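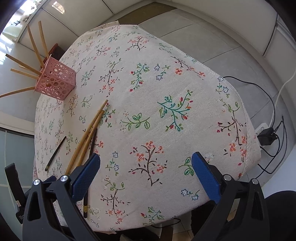 Chopsticks on the kitchen table, with the basket they go in.

My mother-in-law asked me over dinner when she could buy a robot that puts the dishes away. She reads the same headlines everybody does, and she figured that since I worked fifteen years next to machines at Binton, I'd have a date for her. I said not soon. She wanted a better answer than that, so I've been trying to write one down.

At Binton we had a cell that picked caps out of a tray and set them on bottles. It ran all shift and hardly missed. People on tours loved it. What they didn't see was the work that went into the tray. Every cap sat in its own pocket, same side up, same height, same light overhead. If a supplier changed the cap by a hair, Bradley Ashworth from maintenance spent the morning on it. The robot did one chore, and the rest of us did the chore of making that chore easy.

A kitchen table doesn't come with pockets. Take sorting chopsticks, which is a job I'd give a six-year-old. You pick up the loose ones and stand them in the basket. Ours has round holes in the sides, and the sticks lean whichever way they like. A person drops one in without looking. A machine has to find the opening, get the stick upright or close to it, and not knock into the ones already there.

Then there's the picking up. A chopstick is thin and it lies flat. To get two fingers around it, they have to come down nearly to the cloth, and now they're touching the cloth too. Pinch a little low and you've got a fold of tablecloth along with your stick. Pinch a little high and you've got nothing. If several are lying side by side, you may want one and get two. Blue textured pads or steel fingers or suction, I've seen people argue for all of them, and each one is good at something and poor at something else.

The seeing part has come along further than I expected. Byung-chul Ham, who left Binton the same year I did and now writes vision software at Flarkum, told me a flowered tablecloth would have sunk his old system. It looked for edges, and a printed branch has edges just like a stick does. The newer ones learn from a lot of pictures and mostly aren't fooled. Light wood on a cream cloth is still harder than dark wood on a cream cloth, he says, and he'd want plenty of both before he trusted it.

I asked him how many tries it takes to teach one small job like this. He said he started with 200 and it was embarrassing. The arm learned to go to the spot on the table where the sticks usually were. Move them over and it went to the old spot - very smoothly, he said.

So what can they do now? Vacuum a floor, if you pick up the socks and cords first. Mow a flat lawn. Wash dishes, if you count the dishwasher, and I do. It's the best household robot anyone has sold, and it works because you do the loading. In shops, they weld, paint, stack boxes and move pallets down a marked lane. They're good at all of it. I-seul Jin runs the packing floor at Yang now and has 10 arms going, and she still has people at the end of the line for anything soft, tangled or odd.

Matching is something I'd forgotten until I tried to write out the steps. Chopsticks come in pairs. The dark one with the gold band goes with another dark one with a gold band, and if you can't find it, you look on the floor, or in the sink, or you put it away alone and deal with it later. That's three different decisions and none of them has to do with fingers. I don't know how you'd put it in a spec sheet.

I do think it'll come. I used to say never, and I've stopped. I think we'll see it first in places that do the same table over and over, cafeterias and hospital kitchens, where somebody can settle on one kind of basket and one kind of stick. Houses after that, and expensive for a good while.

I told my mother-in-law most of this on the phone. She said she'd keep doing the chopsticks herself, then, and wanted to know if the lawn mower one could handle a slope. Hers is pretty steep by the back fence. If anyone has run one on a hill, leave me a comment with the model.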